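Lestwood Residents' Association – Minutes of the September Meeting, Shared Laundry and Water Use

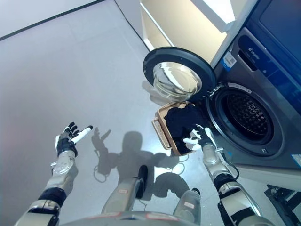

Present
Montserrat Ibarra (chair), representatives of Blocks A, B and D, Prokopenko Property Services (managing agent). Apologies from Block C.

1. Minutes of the previous meeting
Approved with one correction: under item 4, "hot supply" should read "cold supply".

2. Water and drainage
The agent reported that the drain in the Block B laundry room backed up again in August. Trimcombe cleared the line and found lint and scale in the horizontal run behind the machines. Trimcombe recommends a lint trap on each discharge hose and a yearly flush. Quote for the traps to be circulated before the next meeting.
Block D asked whether the floor slope contributes to standing water. The agent will check levels during the next visit.

3. Machines
Front loaders remain the preferred type for all blocks – top loaders will not be considered when units are replaced. Two machines in Block A show worn door seals. Agreed to replace the seals only. The request for a larger drum for bedding was deferred until the electrical load has been confirmed.
Users are to leave doors ajar after each wash. Notice to be reworded, as the current one refers to the old coin meters.

4. Booking system
Skekora has been running in Blocks A and B since spring. Block A reports few problems. Block B reports that canceled slots do not reappear until the following day. The agent has raised this with the supplier and has no date for a fix. Paper sheets stay in use in Block D. Slot length remains two hours.

5. Budget
Spending on laundry repairs for the year to date is more than $3,000. The chair proposed moving the dryer vent work to next year's budget. Agreed, Block D abstaining.

6. Actions
Agent: lint trap quote, floor levels, door seals.
M. Ibarra: reworded notice, letter to Block C on unpaid laundry charges.
Block B: log of canceled slots, 3 weeks, to be sent to the agent.

7. Any other business
Detergent left on the shelves will be removed at the end of each month. Meeting closed at 8:40 p.m.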